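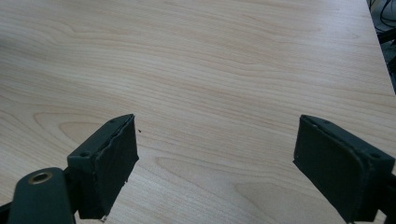
Une table en bois clair, ça se salit sans qu'on s'en aperçoive, et puis un soir la lumière arrive de côté et on voit tout : les ronds de verre, les traces de doigts, le petit voile gris là où on pose les coudes. J'ai longtemps frotté au hasard. Maintenant je suis toujours la même méthode, celle de ma voisine Perihan, et je m'y tiens !

## Ce que je prépare

- deux chiffons en coton (un vieux drap découpé, c'est parfait)
- une cuillère à café de savon noir dans un litre d'eau tiède
- un peu d'huile ou de cire, selon la finition

## Comment je fais

1. Je débarrasse tout, même la corbeille à fruits, et je passe un chiffon sec pour enlever les miettes.
2. Je trempe le chiffon, je l'essore très fort – il ne doit plus goutter du tout – et j'essuie dans le sens des veines, d'un bout à l'autre.
3. Je rince à l'eau claire, chiffon bien essoré là aussi, puis j'essuie tout de suite avec le deuxième.
4. Je laisse 30 minutes à l'air libre, fenêtre entrouverte si possible.

Pour la finition, attention : si la table est vernie, on s'arrête là. Si elle est huilée, je mets une noisette d'huile sur un chiffon propre, j'étale très fin et j'enlève l'excédent. Chez moi, c'est tous les 6 mois, en janvier et au début de l'été.

Et les chiffons huilés, je les étends dehors bien à plat avant de les jeter, jamais en boule : ils peuvent prendre feu tout seuls.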